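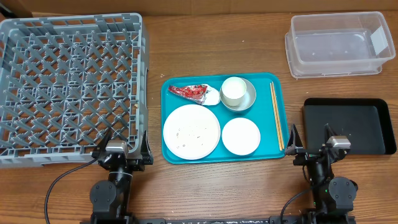 Start layout with used tray, dish rack, clear bin and black tray.

Pevdale Tray Clearing – README
Last updated: June
Shares: 12 | Comments: 2

Summary

Pevdale Tray Clearing is a collection of tabletop layouts for one household activity: clearing a serving tray after a snack or a light meal. Each layout starts with dishes and small waste on a tray, with a dish rack and other containers on the same table. The collection has 20 layouts. This file covers the items, the sorting rules, the folder contents and the known problems in version 2.

The name comes from the Pevdale room, where the table is kept. An earlier collection, Clidthorpe, used a kitchen counter and a different rack. The two share item names but should not be merged without reading the notes on naming below.

Contents of the folder

layouts/ – one subfolder per layout, numbered from 01
items.csv – item names, group and destination
rules.txt – the sorting rules in short form
notes.txt – free text, one paragraph per layout
CHANGES – differences between versions

Images and notes are paired by layout number. A layout with no paragraph in notes.txt was set up exactly to plan.

Items

items.csv has 12 item classes. They fall into the groups below.

Dishes: large plate, small plate, saucer, cup. The saucer is a class of its own even when the cup is standing on it. Plates are split by size only. A small plate stays a small plate whether or not anything has been served on it.

Utensils: chopsticks, spoon, fork. Chopsticks are entered as a pair. A single chopstick is entered as "chopsticks, incomplete".

Waste: snack wrapper, paper napkin, crumbs. Wrappers are entered as one class regardless of color or of whether they are torn. A napkin lying partly under a wrapper still gets its own entry. Crumbs are entered by surface (on plate, on tray, on rack, on table) and never by number.

Leftovers: drink in cup, food on plate. "Drink in cup" has a fill value of low, half or full. The type of drink is not recorded. White liquids in particular are hard to tell apart in the images, and earlier attempts to label them were removed.

Containers are listed at the end of items.csv and do not count as item classes. They are the serving tray, the dish rack, the clear bin and the black tray. The gray rack has a grid with diamond-shaped openings, and small crumbs can be found on its floor. Check it before marking a layout as clean at the start.

Sorting rules

1. Plates, saucer and cup go to the dish rack.
2. A cup with a drink in it stays upright and is not put in the rack until it has been emptied. Emptying is outside the activity. In these layouts the cup is left on the table, clear of the serving tray.
3. Wrappers and napkins go to the clear bin. If they overlap, the wrapper is taken first.
4. Utensils go to the black tray. Chopsticks are laid side by side.
5. Loose crumbs on a plate are tipped into the clear bin before the plate is racked. Crumbs left on the serving tray are accepted.
6. The serving tray is the last thing moved.

A clean plate follows the same rule as a used one. This was discussed at length for Clidthorpe, where clean plates went back to the shelf, and it was dropped here to keep one destination per class.

Order of removal is free except where the rules set it. The notes suggest lifting the cup early when the fill value is full – a full cup next to a plate leaves little room for fingers at the rim.

Layout plan

The rack is on the left, the serving tray in the middle and the remaining containers on the right. Positions within each zone vary. Item positions on the tray also vary, except that chopsticks are kept along one edge in 11 of the layouts.

Tray contents were planned to resemble ordinary use, so most layouts mix used and unused dishes. Some have no drink. Crumb amounts were not controlled.

Naming

Guerreiro naming is used throughout: size, then object, then state, in lower case with hyphens. Examples:

large-plate-crumbs
small-plate-clean
cup-full
wrapper-torn
chopsticks-pair

Clidthorpe used "side plate" for the small plate and "coaster" for the saucer. The second of these was a mistake and has been kept in the old files for compatibility. Convert both names before comparing the collections.

Known problems

– The label patch on the clear bin is faint in images. Do not use it to identify the bin.
– Foil wrappers reflect light and may show bright patches. Outlines drawn on them are less reliable than those on plates.
– White napkins and white plates have similar values under the room lights. Where a napkin touches a plate, check the edge by hand.
– The rack may run past the left side of the image. Its outline is drawn only as far as it can be seen.
– "food on plate" and "crumbs, on plate" were used interchangeably in version 1. Version 2 reserves the first for pieces large enough to pick up.

Changes in version 2

Removed the drink type column. Added fill value. Split waste on the tray from waste on the rack. Renamed "box" to "clear bin" and "shallow box" to "black tray". Corrected the Vorkska item codes, which had swapped saucer and small plate in items.csv. Anyone still using the old codes should replace the whole file, as row order has changed too.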